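Predine 2: episode review and segmentation tool for manipulation data

Predine is a desktop program for cutting, checking and labelling recordings of manipulation tasks before they go into training. Version 2 appeared in June. I have used it since then on a set of household tidying episodes, 363 in total, which had previously been handled by a mix of shell scripts and a spreadsheet kept by Toàn Đào. The test machine was an ordinary office workstation with a mid-range graphics card.

Installation

The installer pulls in its own Python environment and leaves the system one alone. Setup took 17 minutes, most of it download time. The licence check needs a network connection at first launch only. On a machine behind a proxy the check failed without a message, and the cause was visible only in the log file.

Import and time alignment

Predine reads video with a sidecar pose file, plus two common robot log formats. On import it estimates the clock offset between streams by correlating image motion with the pose track. This works well on episodes with quick movement in the first few seconds. On slow starts it picked the wrong peak in 8 episodes, and those had to be set by hand with the offset slider. The slider moves in single frames, although the underlying value is stored in milliseconds. Typing a value would be better.

Two-handed episodes are treated as a pair of linked tracks. Moving a cut in one moves it in the other, unless the link is switched off. I would have liked the link state to be shown on the timeline, where it matters – at present it sits in a side panel that most people will keep closed.

Segmentation

The main feature is automatic splitting into reach, grasp, carry and release. The splitter uses gripper width and hand speed, with an optional image model. With width and speed alone, rigid objects gave clean boundaries. Soft items were less tidy. A slipper compresses under the pads, so the width signal keeps falling after contact and the grasp boundary is placed late. Turning on the image model corrected most of these, at the cost of a much longer processing time.

Marker tracking for gripper width is built in. Predine finds the square marker on each finger, fits a line to the separation and flags frames where either marker is lost. The flag threshold is global. It should be set per device, as one of our grippers sits slightly further from its lens than the other.

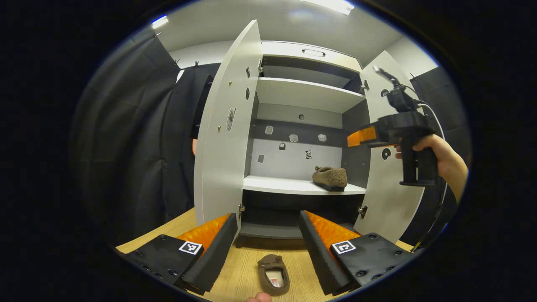

Slipper episode: one on the floor between the fingers, the other on the middle shelf of the cabinet.

Episodes like this one are a fair test of the placement check, which asks for a target region and reports whether the object ends inside it. Drawing the region on a shelf was quick. The check takes no account of depth, however, and a region on one shelf can pass an object held in front of it.

Export

Export writes sharded archives or a flat folder. Both kept our segment labels and rejected-frame masks intact when read back by our loader. The command line version exposes the same options, and exit codes are documented. A failed episode does not stop a batch.

Verdict

Predine 2 replaces our scripts for alignment and cutting. I would not yet use its placement check without a second look. Recommended for groups with mixed one-handed and two-handed recordings.

Comments (3)

Dinesh Lobo
Did you try the splitter with a smoothed width signal? A short median filter fixed the late grasp boundary on cloth for us.

Anathi Hendricks
The proxy problem is still there in the latest build. Setting the proxy variable before launch gets past it.

Sơn Trình
Does the track link survive export and re-import? In version 1 it was dropped.

We use cookies to remember your settings and measure visits. Accept all | Manage choices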